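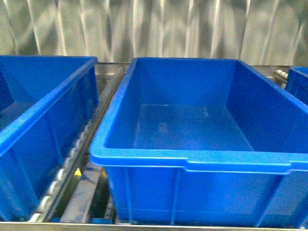 Blue plastic storage bin on a metal roller conveyor rack.

Nillberg Stock Labels and Label Holders

Drulard supplies the Nillberg range of stock labels to warehouses, parts stores and school supply departments. The range is intended for locations where goods change often and where a label must be read at arm's length, removed cleanly and replaced without special tools.

Materials and finish
Nillberg labels are printed on matte synthetic stock. The surface accepts ballpoint pen, permanent marker and thermal transfer print. Two adhesives are offered: a removable grade for short-term marking and a permanent grade for fixed positions such as aisle ends and upright posts. The removable grade should be applied to a clean, dry surface and pressed down from the center outward.

Sizes and packing
Labels are supplied on rolls of 300, in white, yellow and pale green. Holders are sold separately in packs of 20 and are available in three widths. Each holder has a clear front window and an open top edge, so that a card can be changed while the holder stays in place. Mixed packs are not available – please order each width on its own line.

Printing service
Customers who do not print on site may order labels with text, numbering or bar codes already applied. Sequences should be submitted as a plain spreadsheet with one label per row. The Prellero print office returns a proof for approval before work begins. Orders cannot be changed once the proof has been approved.

Storage
Unused rolls should be kept flat in their original wrapping, away from direct sunlight and heaters. Rolls stored on edge may develop a curl that affects feeding in desktop printers.

Ordering and returns
Orders received before noon are passed to the Pavliuk depot for dispatch on the same working day. Unopened rolls and holders may be returned within 20 days of delivery. Printed labels are made to order and are accepted for return only in the case of a printing fault.

Related products: card inserts, magnetic holders, label removal fluid, replacement print ribbons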